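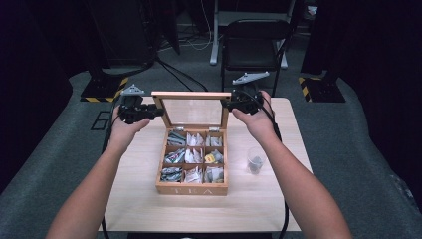 DNS Resolver FAQ

By Uyên Trương
Updated July

What does a DNS resolver do?

A resolver takes a domain name and returns the address of the server behind it. Every page you open starts with at least one of these lookups. Many home connections use the resolver run by the internet provider, because the router picks up that setting when it connects.

Can my provider see my lookups if I switch to another resolver?

Yes, if the lookups are sent as plain DNS. Plain DNS travels over port 53 without encryption, and any network along the path can read it. To hide the contents you need DNS over HTTPS (DoH) or DNS over TLS (DoT). Your provider will still see the addresses you connect to afterward.

What is the difference between DoH and DoT?

Both encrypt the lookup. DoT uses its own port, 853, so an administrator can identify it and block it. DoH uses port 443 and is harder to tell apart from ordinary web traffic. On a stable home line the difference in speed is small. We recommend DoT on routers and DoH in browsers.

Does a resolver replace a VPN?

No. A resolver handles name lookups only. It does not change your IP address or encrypt the rest of your traffic. If you run a VPN, lookups normally go to the VPN's own resolver while the tunnel is up. Check this with a leak test after connecting.

How do I set up the Hulitz resolver on a Wokex router?

1. Log in to the router and open Network, then WAN.
2. Set DNS mode to Manual.
3. Enter the primary and secondary addresses from your Hulitz account page.
4. Turn on DNS over TLS and enter the hostname shown on the same page.
5. Save and restart the router.

If the hostname field is missing, the firmware is too old. Update it and start again from step 1.

I changed the router setting but one device still uses the old resolver. Why?

Some devices and browsers carry their own DNS setting and ignore the router. Look for "Secure DNS" or "Private DNS" in the settings. A cached answer can also remain until its time to live runs out. Flush the cache or restart the device.

Will a faster resolver speed up my downloads?

No. It can shorten the delay before a page starts to load. On our test line the old resolver took 41 ms for an uncached lookup. Cached lookups were too quick to matter on any service we tried - the gap only shows on names the resolver has not seen recently.

How large should a blocklist be?

Start small. The default Hulitz list holds 3,904 domains and covers the common ad and tracking hosts. Longer lists block more but break more logins and payment pages. Custom entries are limited to 500 per profile.

What happens if the resolver goes down?

Names stop resolving once cached answers expire, and most sites will appear to be offline. Set a secondary address. If the secondary belongs to a different company, expect some lookups to go there even when the primary is working, and note that your blocklist will not apply to them.

Comments (3)

Abdelilah Kamel
The Wokex menu moved in the latest firmware. DNS mode is now under Internet - Advanced. The rest of the steps are the same.

etham_user
Does the 500 limit count wildcards as one entry? I have 474 and would like to know before I add more.

Uyên Trương
One entry each, yes. Thanks for the menu correction, I will check it on our unit on Thursday.

Related
Zerouali mesh kit: guest network settings
How to run a DNS leak test
Etham modem in bridge mode
IPv6 at home: what to turn on first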